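**Re: [geog-teachers] River fieldwork, Year 8 — which site for October?**

From: Laiba Rind
Date: April 30, 2024

Yoshinori Wada wrote:

> We have used the ford at Plendale for our Year 8 river day up to now, but the lane is closed to coaches and the walk in from the main road takes too long with a full year group. Has anyone taken a class to the Rendstead side? I need shallow water, somewhere to put bags down and at least 4 points where pupils can measure width and depth. Also, do you have them draw the cross-sections on site or back in class?
>
> Yoshinori

Yoshinori,

We moved to Rendstead two years ago and I would not go back to Plendale. You park at the village hall and follow the footpath downstream. There are seven places where the bank is low enough to get in, and we use four of them. The first is just below the footbridge and the last is where the Marwat brook joins. Pupils can see the channel get wider between those two, although the depth readings are messy and one year the third site came out shallower than the second. I left that in the results and we spent a good half lesson on it.

We take 60 pupils in two halves. One half is in the river in the morning while the other does the land use survey in the village, then they swap after lunch. The land use sheet is a plain base map with a key of seven categories. We had more, but they spent the time arguing over what counted as "services".

On your second question, we draw the cross-sections back in class. Graph paper outdoors was a waste of paper. On site they only fill in the table, with width first, then depth at equal intervals across, then the float timings. Each group draws one site at the same scale and we pin them up in order along the table room wall.
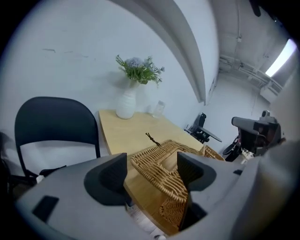
*Woven basket on the table.*

For velocity we gave up on the flow meter and use dog biscuits over ten metres, three runs at each site. Oranges are fine in deeper water but at Rendstead they get stuck on the gravel. Ask them to note which part of the channel each run was in, or they will all follow the fast water and your mean will be too high.

A few smaller points. The landowner on the left bank is happy with school parties but wants a phone call the week before. There are no toilets past the hall. The gauge board under the footbridge is worth reading when you arrive — if it is over the red line we do the village survey with everyone and leave the river for another day. That has happened once, in October as it happens, so I would book a spare date.

I have a copy of the Zunus worksheet with our changes marked on it, and the base map as a PDF. The list strips attachments, so write to me directly if you want either.

Laiba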